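Stop Babying the Arm and Look at the Fingers

By Tatiana Hubáček
24 Oct 2018

I have strong feelings about finger pads, and my family has asked me to take them somewhere else, so here we are.

If you look after grippers for a living, or even for a hobby, you already know how the attention gets handed out. The arm gets a service schedule and a binder. The controller gets its own fan and a sticker telling people not to touch it. The part that touches the work, the soft little pad at the very end, gets looked at when something falls on the floor. I think that's backwards, and I've thought so ever since my first year at the Nandmont shop, where we had a folding cell that dropped sleeves all through March. Everybody wanted it to be software! We retuned the closing force, we slowed the approach, we moved the lights (twice), and somebody drove over from Tostville with a laptop and stayed until dinner. Then Abdel Hamid wiped the pads with a damp cloth and the cloth came away gray. Lint, fabric softener, whatever comes off a few hundred sweaters. The cell went back to work that same afternoon and the laptop went back to Tostville.

So I keep a pad log now. It's a spiral notebook, nothing fancy. Date on, date off, what the tool was working on, and one word about how the surface felt under my thumb. We swap at 700 closes on quilted stuff and I won't apologize for it, even though the parts budget people at Ustent have asked me to. A pair of pads costs less than the coffee you drink while you figure out why the jacket keeps sliding out.

My other soapbox is where you test. Most people set up a gripper on a clean bench with a foam block, which tells you the jaws meet in the middle and not a whole lot more. Foam doesn't slide over itself. A puffer jacket does. It has a slick shell over a squashy middle, so the pads can close on a nice fat ridge and come up with a pinch of nylon and a lot of air. I'd much rather check a tool on a real coat on a real bed, with a busy pillow behind it and a pile of other clothes shoved to one side, because that's the kind of mess it's going to meet later.

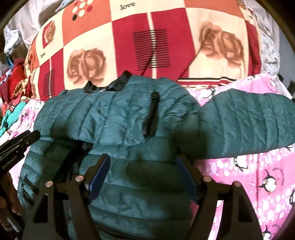 How often should you check the pivots on a two-jaw gripper?

Every time you change the pads, because you've got the tool in your hand anyway. Hold one jaw still and wiggle the other. If you can feel play, find out which joint it's coming from before you put anything new on the tips, or you'll wear the fresh pads crooked and blame the supplier.

I know the argument against all this. A friend who runs a much bigger line than mine says that if you need a notebook and a thumb, the design is wrong, and the tool should report its own wear. Fine! I'd love that. I've also used two tools that promised it, and both of them told me everything was healthy while they dropped socks. A sensor on the motor knows how hard the motor is pulling. It has no idea the left pad has gone shiny.

And the linkage side of things is even more neglected than the pads – people will replace a whole finger assembly before they'll check whether one joint has gotten stiff. On the last batch I went through, 24 tools came in marked "weak grip" and 6 of them needed nothing but a good cleaning at the joints. I used a soft brush and a rag, with no oil anywhere near the pads, please. Oil travels. I learned that one on a white comforter.

Where I'll give some ground is on paperwork. Abdel's checklist has 81 lines and I skip plenty of them, mostly the ones about cable labels. If you've only got ten minutes before a session, spend them at the fingertips. Wipe both pads, press each one with your thumb, open and close by hand and listen, then try a sleeve and a zipper. Zippers are mean to soft pads, so look for nicks right afterward and write down what you find. I use pencil, since the notebook lives next to the spray bottle.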